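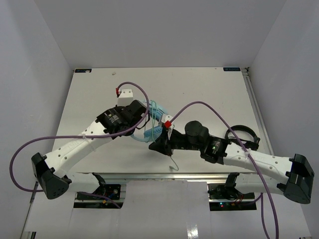 3.2 The fast before harvest in Ondadholm

The second observance which we consider is the fast that the parish of Ondadholm keeps before the rye harvest. The oldest source for it is a visitation record of 1595. The writer of the record complains that the people of the parish eat nothing cooked for three days, and that they do this "without leave and without a saint". He gives no name to the custom. The name Plovora, which is used today by everybody in the parish, does not appear in any written source before the school chronicle, and there it is spelled in two different ways.

Navickas has argued that Plovora was at first a fast of penance, which the church later allowed because it could not stop it. Derkier takes the opposite view and sees in it a household rule for saving grain in the weeks when the stores were low. We find both readings possible for the early period. For the present time neither of them fits well with what we were told. In our 19 interviews the word penance was used only twice, both times by people over eighty, and the saving of grain was not mentioned at all. Most speakers described the fast as a debt to the dead of the house. One woman said that her mother had always left the oven door open during the three days, "so that they can see it is cold".

The order of the days is as follows. On the first evening the fire is put out by the youngest person who is able to do it. Bread baked earlier may be eaten, also raw onions, sour milk and honey, but no meat. On the second day visits are made to the graves, and in 11 of the households a piece of bread is left there. The third day ends with a shared meal after sunset, for which the fire is lit again. In houses with an electric cooker a candle is used instead, and we did not meet anybody who considered this a lesser form – although one man remarked that a candle is easier to forget.

A change came when the parish lost its resident priest. Before 2000 the blessing of the first loaf was given in church and the meal was held at home. Now the blessing is spoken by the eldest person at the table, and its words differ from family to family. Some of them contain lines from the funeral service, as shown in Figure 4, where the order of the prayers in church and at home is compared. We return to these borrowed lines in Section 5.

It should be added that families who moved to the town keep only the last evening. They still call it Plovora, and they still do not cook until it is dark.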